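T恤折叠尺寸与抽屉容积的一点记录

2022年1月9日

去年5月搬家之后，衣柜从带挂杆的换成了纯抽屉的，所有T恤都要折。折法一直没统一，有的三折，有的四折，有的对折再卷，结果同一个抽屉里高低不齐，抽拉时最上面的一层会刮到上层抽屉的底板。元旦假期把这件事重新做了一遍，顺手记下过程和尺寸，以后换抽屉时可以对照。

一、抽屉

柜子是Collado的四抽矮柜，尺寸全部用钢卷尺量内径，不看说明书上的外径。抽屉内宽663毫米，内深比内宽略小，滑轨占掉的部分已经扣除。有效高度取侧板上沿往下5毫米，留给布料回弹。棉质T恤折好以后会慢慢鼓起来，刚放进去时齐平，过一晚就会高出一截，这5毫米不能省。

分隔板用的是Kadance的插片式隔条，沿宽度方向分成三列。隔条本身有厚度，两条加起来占9毫米，663减9再除以3，每列净宽218毫米。折叠宽度就由这个数字反推：成品宽度定在210毫米，两侧各留4毫米。留得再小，取衣服的时候手指伸不进去；留得再大，竖放的衣服会歪。

二、竖放还是平放

平放的好处是折痕少，缺点是只能看到最上面一件。竖放每件都能看到领口下方的一条边，颜色和厚度一眼可辨。我选竖放。竖放对折叠的要求比平放高，主要有两条：成品要能自己站住，成品高度不能超过抽屉有效高度。

能不能站住取决于最后一折的厚度和折边是否压实。薄的莫代尔料无论怎么折都站不太稳，只能靠两边的衣服夹着。纯棉的没有问题，克重越高越好站。带大面积胶印的要注意，胶印面朝外折，面对面贴久了会粘，夏天尤其明显。

三、台面

以前在床上折，误差很大。床垫会下陷，布料跟着走，左右两片对不齐。换到硬台面上以后，同一件衣服重复折几次，成品宽度的偏差明显变小。对台面的要求只有三条：平、硬、比摊开的衣服大。表面太滑也不好，最后一折时整件衣服会跟着手跑；太涩的话，化纤料拉不动。

台面宽度最好不小于1,000毫米。成人中码T恤两袖摊平之后的总宽接近这个数，再窄袖子就要垂下去，垂下去的袖口会把肩部往外拽，肩线就斜了。台面高度以站立时前臂能放平为准，弯腰折十几件以后腰会有感觉。

台面如果有花纹，不要拿花纹当基准线。我一开始在桌面上贴了两条美纹纸，间距210毫米，作为成品宽度的参照。用了一阵之后撕掉了，改用一块硬纸板，裁成宽210毫米，长度随意，压在衣服背面中线上，两侧往里翻，翻完抽走。纸板比目测快，边也直。

四、步骤

1. 正面朝下摊开。先管肩，再管下摆。两手各捏一侧肩缝靠近领口的位置，往两边轻轻带，到领口后片成一条直线为止。用力过大领口会变形，罗纹领恢复得慢。

2. 抹平。从领口往下摆方向抹，手掌放平，不要来回搓。侧缝如果扭到前面来，要先拨正。不少便宜T恤的侧缝洗过以后会螺旋，这种衣服以肩线和下摆两端为准，侧缝不用管。

3. 放纸板。上沿与领口后片对齐，左右以领标为中心。没有领标的，把两肩端点对到一起捏出中线，再摊开。

4. 翻左侧。连同袖子一起翻到纸板上，袖子再反折回来，袖口不超过纸板外缘。右侧相同。两侧袖子重叠的地方就是成品最厚处，尽量让它落在中间偏上。

5. 抽出纸板，下摆往上翻到距领口大约两指的位置。这两指的余量不要省，直接对齐领口的话，再折一次以后领口一端会比另一端厚，竖起来往一边倒。

6. 再对折一次或三折，视抽屉高度而定。我的抽屉是三折。折完用手掌压一下，竖放，折边朝上。

长袖的处理差别只在第4步，袖子翻过来以后沿身体方向往下折，不要横着叠。卫衣不适用以上尺寸，帽子单独折进领口，宽度放到整列218毫米才塞得下。

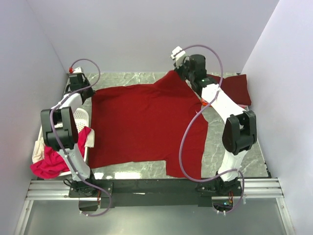
深红色的纯棉T恤建议单独放一列，第一次洗之前别和浅色的挤在一起，Ellavano在留言里这样提醒，理由是新衣服带着浮色，潮气重的时候隔着一层布也能染过去，她自己有一件米色的就是在抽屉里沾上的颜色。这一点我原先没有考虑，只按厚度分了列，没按颜色分。现在的做法是新买的深色先单独过两遍冷水，晾透，再归到右列，右列与中列之间的隔条换成整片不镂空的。

五、容量

折好之后不要塞满。每列留出大致一件厚T恤的空当，取出一件后两边的衣服不会立刻倒下来，放回去时也不用硬挤。挤得太紧，折边处会压出死折，穿之前还得熨。

列内顺序按使用频率，常穿的靠外。洗完的从里侧插入，外侧先取，这样各件磨损比较平均。实际执行下来，常穿的那几件还是常穿，顺序只在刚整理完的头几天有效，这一条姑且写着。

六、耗材和费用

隔条、纸板、防潮垫纸三项，再加一个Gito的小号除湿盒，连同柜子合计1,572元，其中绝大部分是柜子。纸板是拆快递箱得来的，没有计入。除湿盒放在最下层抽屉的后角，不要贴着布料，吸满以后会有液体，倾斜了可能渗出来。

防潮垫纸按抽屉底面裁，四边各缩进3毫米，否则拉动时边缘会翘。垫纸有一面带涂层，涂层朝上，反过来放衣服会滑。

七、遗留问题

莫代尔料站不住的问题没有解决。试过在两件之间夹一张薄纸板，能站，但取放麻烦，已经放弃。下一步打算把这几件改成平放，单独占最上层的浅抽屉，把原来那里的袜子挪到Kadance的布盒里。布盒高度还没有量，量完再补。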